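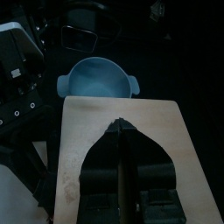
## Re: [jinddale-bakers] Rye starter gone flat

Monday, late, typing this between folds so excuse the state of it.

> Followed the Skoncombe formula to the letter, 60 grams starter, and the loaf came out like a paving slab. Second week running. Kitchen is cold now it's November. Is the starter dead or is it me? Also does anyone still get flour from Orozco, the mill not the shop?

Not dead. Hungry, probably. Rye goes through its food fast and then sits there sulking. What does it smell like? Nail polish = feed it. Pink or orange streaks = throw it out, wash the jar, start over.

What I'd do:

- feed twice a day for three days, equal weights flour and water
- keep it somewhere warmer, oven with just the light on is fine
- dont bake with it until it doubles between feeds

Longer notes on the cold kitchen thing, pasted from my own page:

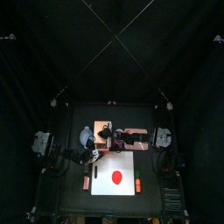 *2 min read*

The Skoncombe recipe was written for a warm kitchen. It never says so, but the times only make sense that way. Mine sits at 60 degrees most of the winter and the bulk rise takes nearly double. Go by the dough — domed top, bubbles at the sides — and ignore the clock.

Warm water helps more than extra starter. I tried more starter last year, got a sour brick. Also the pan matters. My old Fidari loaf pan is narrow so the middle takes forever, 54 minutes and still gummy when I cut it. Now I leave it in longer and wait a full day before slicing. Yes a full day. Rye needs it. 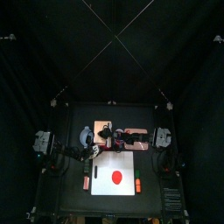
And if you do slice early and its gummy, toast it, no harm done.

On the flour: yes, still order from Orozco. Minimum is 17 pounds now, so I split a bag with a nieghbor. Dark rye is coarser than it used to be, takes more water, add a splash and see.

Can bring some of my starter to the next swap if you want a backup. Reply off list, my inbox for this one is a mess.

Timer going, got to run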